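# Dos pinzas, dos manos y muchas ganas de repetir

Coger un objeto pequeño parece fácil hasta que hay que enseñárselo a una máquina. Llevábamos meses queriendo comparar pinzas de mano con marcadores visuales, y por fin hemos podido hacerlo con calma, con una en cada mano y sin ningún brazo robótico de por medio. Uno agarra, gira y suelta como le sale, la cámara lo registra y después se ve qué parte de ese gesto sirve para entrenar un controlador. ¡Engancha muchísimo! 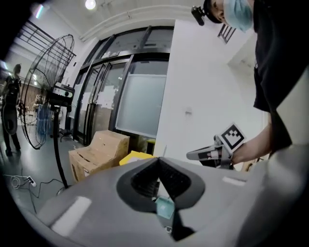 **Texto: redacción de pruebas**
*Especialista en manipulación y visión artificial*
24 de enero de 2023

Lo primero que sorprende es lo rápido que uno se olvida del aparato. La empuñadura de Ultolska, la más ligera de las dos que hemos probado, pide apenas un rato de adaptación. Al principio cerraba los dedos demasiado pronto y empujaba la pieza en vez de cogerla, pero a la sesión siguiente ya iba sola. La de Randwood tiene un gatillo más duro, con un recorrido larguísimo, y a cambio permite dosificar el cierre con una finura que me encantó. Con las piezas blandas no hay color.

La forma de los dedos importa más de lo que pensaba. Una abertura en V perdona los errores de puntería: la pieza entra algo torcida y las paredes la llevan hacia el fondo. Con dedos planos hay que llegar centrado, y la muñeca trabaja el doble. También cambia lo que ve la cámara, que va montada en la propia pinza y tiene una lente muy abierta. El cuerpo del aparato se come la mitad inferior de la imagen, pero queda sitio de sobra para seguir la otra mano y su marcador.

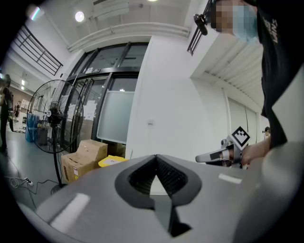
Grabamos 1387 agarres en total, repartidos entre los dos modelos, y de ahí salió la discusión más entretenida de todo el ensayo: dónde poner las etiquetas. Una sola etiqueta plana es cómoda y pesa poco, aunque se pierde en cuanto la muñeca gira de más. El cubo, con un patrón en varias caras, aguanta giros mucho más feos – y nosotros hacemos muchos giros feos. Si tuviera que quedarme con una única mejora, sería esa.

Para procesar las trayectorias usamos Ovonel, un programa que reconstruye la posición de cada mano y avisa cuando hay saltos. De la primera tanda tuvimos que tirar 27 grabaciones, casi todas por reflejos en las carcasas o por movimientos bruscos. Bajamos el ritmo, repetimos y el resultado mejoró a ojos vista. El controlador de Cheung, que se encarga de sincronizar las dos pinzas, solo nos dio guerra al arrancar: hay que encender primero la izquierda, cosa que el manual menciona en la página 14 y que yo, por supuesto, no había leído.

Trabajar a dos manos es otro deporte. Pasar una pieza de una pinza a la otra obliga a pensar en el ángulo de entrega, en quién suelta antes y en cuánto hueco queda entre los dedos. La vista desde la cabeza ayuda mucho en ese momento, ya que muestra las dos pinzas a la vez y resuelve dudas que las cámaras de mano dejan abiertas.

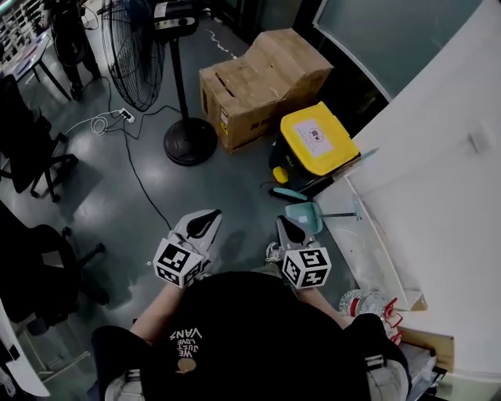

## Con cuál me quedo

Para sesiones largas, la de Ultolska, por peso y por lo bien que se apoya en la palma. Para piezas delicadas, la de Randwood sin dudarlo, aunque el antebrazo proteste. En junio queremos repetir la prueba con dedos intercambiables y llevar las trayectorias a un brazo de verdad, que es donde se verá si tanto cuidado con los marcadores compensa. Ya tengo preparada una bolsa de tornillos, gomas y tapones de todos los tamaños.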